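# Pringate hand-held gripper – soft pad set, bench notes and what's in stock

Updated November. Replaces the older page, which had the wrong pad part on it. 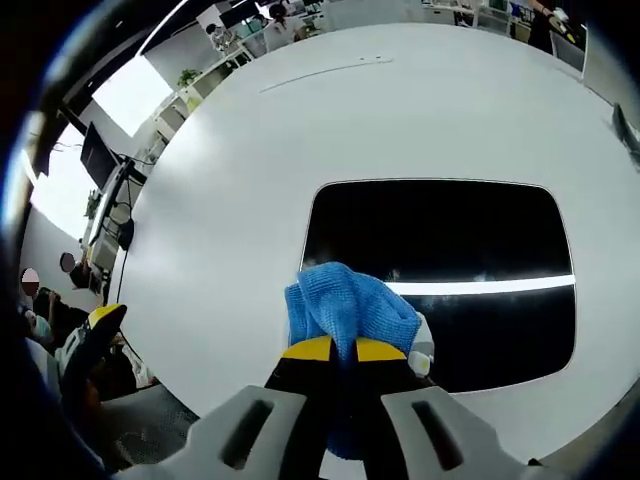

We've been running the Pringate against two others, the Farnance parallel and the Vasiliu wide jaw, mostly on cloth. Wiping jobs, pick and drop, fold in half. Cloth is where grippers get found out so that's where we started. Rigid parts next, page will get longer.

## Short version

- Pringate for cloth and anything thin. Soft pads, good pinch.
- Farnance if you want force and don't mind marks on the part.
- Vasiliu for boxes. Not for cloth. Tried it, stopped.

## What you get

Hand-held body, pads fitted, spare pads (2), hex key, cable. Wrist camera mount is included, camera isn't. Arm flange is separate – order it with the gripper, it ships in the same box and saves you the second freight charge.

Weight 544 g with pads on, no camera. Max opening 155 mm, less if you fit the thick pads.

## Cloth results

Microfiber on a glossy black panel was the hard one. Smooth panel, nothing for the cloth to catch on, so a bad approach just pushes it along. The yellow pads want to come down with the cloth already bunched a bit. Flat cloth, start from a corner. Middle of a flat cloth is hit and miss on all three grippers and we wouldn't plan a task around it.

Farnance picks up fine but the hard tips slide on release, cloth lands somewhere else. Rubber sleeve helps. Sleeve also comes off.

Vasiliu – jaw too wide, tips don't meet cleanly at the bottom. Caught a fold sometimes. Not worth writing up.

Wiping with the cloth held in the Pringate works if you keep a fair amount of it below the pads. Too little and the jaw is nearly touching the surface, you'll hear it. Go slow at the panel edges. We got streaks when we pressed too hard, less pressure and a second pass did better.

## Camera view

Worth checking before you record anything long. On a wide lens the fingers take up the bottom of the picture and a big bunch of cloth hides what's right behind it. Tilt the mount up one notch for wiping, back down for pick and drop. Write down which notch. We didn't, and had to redo a morning.

Shiny surfaces: ceiling lights show up as a white stripe across the panel. If your tracking hates that, turn the table or move the task over. Dimming the room was no good, cloth edges went soft.

## Controller

Works with the Dikska controller out of the box, firmware 7 or later. Earlier firmware will open and close but no force readout. Update first, then plug in the gripper, not teh other way round. The Farnance needs its own adapter on the Dikska and the adapter is back ordered again.

Close speed default is too fast for cloth. Halve it and go from there.

## Pads

Wear part. Swap when the face goes shiny or the cloth starts creeping out under a light tug. Always change both. Wipe with a damp cloth, no solvent, it makes the yellow ones go hard.

Thick pads – OK for foam and sponge, poor for thin cloth.

## Stock

- Pringate hand-held, soft pads: in stock
- Pad pairs, standard: in stock
- Pad pairs, thick: low
- Arm flange: made to order
- Farnance adapter for Dikska: back order, no date

Demo units go out with the cloth set so you can run the same tests. Return the cloths please, they are part of the kit. Tell us which arm and controller your using when you ask for one or we'll only have to write back.

Rigid part results to follow – bottles and small boxes first, then cable ends.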